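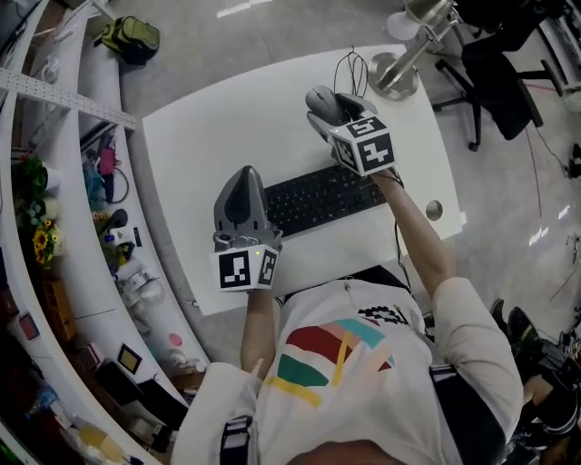

Two hand-held grippers at work over a desk, the right one closed on a computer mouse.

The quote Pilbridge received in June ran to 6 pages, and the word "turnkey" was on four of them. The company packs and refurbishes office equipment. It wanted to know what it would cost to have a machine clear a desk: mouse, keyboard, cables, lamp.

Rerka, the supplier, offered a pair of hand-held grippers with marker cubes, a harness and a software license. A worker does the job by hand with the grippers, the recordings go to train a robot arm, and the arm comes later. It also comes on a separate invoice, a detail the sales deck handled quickly.

I have read a lot of these proposals. The hardware is rarely what sinks them. Rerka priced its starter package on 248 recorded sessions, enough, it said, for "reliable pickup of common desk items." Drakum, bidding for the same work, put the number at 1,218. Both firms were looking at the same desks. One of them is badly wrong, and the buyer pays for the recording hours either way.

Those hours are missing from most budgets I see. Somebody has to wear the gear, and that person is off the regular line while doing it. Pilbridge's first plan allowed 179 hours of staff time and no money for checking the recordings, throwing out bad ones or doing them over. It also assumed every desk would look like the test desk – same height, same lamp, same tangle of cable behind the mouse.

Thái, a smaller shop that bid last, at least put a line in for repeat work. Its price was higher, and I trusted it more.

If you are planning a purchase like this, ask for the arm price and the recording price on one sheet. Ask who owns the recordings if you walk away. Then ask what happens when the desks change, and get the answer in writing before Friday's discount runs out. Pilbridge has let two such discounts expire so far, and a third arrived the following week.

Related stories
Leasing a robot arm: read the service clause
What a pilot project really costs
Used conveyors: bargain or burden?
Five questions for your integrator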